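About Quinlan

Quinlan writes house rules for people who work next to robot arms. Small labs, school workshops, two-person startups. Places that own a good arm and a binder nobody has opened. We do the binder over. Shorter, plain English, taped up where you can read it.

Started in July with one client, Mollby, and a borrowed desk. Now 143 rule sheets out the door. Still the same desk.

What we cover:

Table setup. What goes on the table, what stays off it.
Speed limits. Ours is 50 percent of the arm's rated speed until a task has been signed off.
Who holds the stop button. One person, named on the sheet, every shift.
Cables. Always cables. Half our site notes are about cables.
Logging. Every stop gets written down, even the boring ones.

We try out every rule on simple pick and place before it goes in a sheet. Cubes and a basket, mostly.
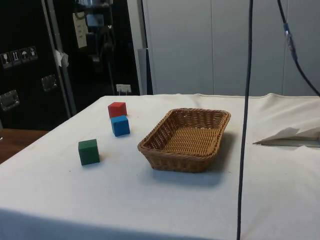
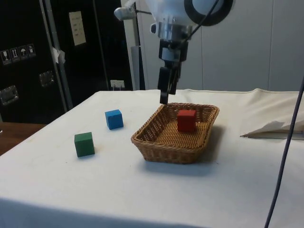
Same kit, seen from another side:
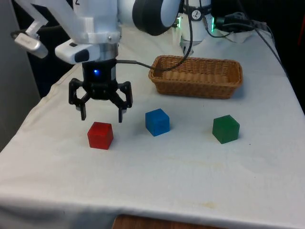

Start small is rule one in everything we publish. Light objects, soft edges, nothing you'd mind dropping. A team that can't keep hands out of the work area with toy-size parts won't do it with heavy ones either. Seen it plenty.

Rule two is hands. Nobody reaches in while the arm has power to move. Not to straighten a part, not to nudge a basket back an inch. Stop, reach, step back, call it out, restart. Takes a few seconds and people hate it for a week, then they dont notice.

Rule three, cable check before each run. Swing the arm through its full path at low speed and watch the cable the whole way, not the gripper. If it drags or goes tight, reroute and go again.

Our sheets don't replace the official safety standards or your own risk assessment. You still need both. We'll tell you which parts apply and read them with you if that helps.

The longer course is called Parix. 3 days, on your floor, your machine. Day one is all walking around and asking questions, no power on. Isosari is the free checklist, one page, both sides, print as many as you like. Updated Thursday, September 6, 2018 with a new section on shared tables and handover between shifts.

Runs up to 3000 cycles are fine under the basic sheet. Past that you want the maintenence add-on, ask us.

We don't sell robots and we don't take commission from anyone who does.

Want a visit? Use the contact form, tell us what arm, what gripper and how big the room is. Photos of the floor help. Replies can be slow when we're on site.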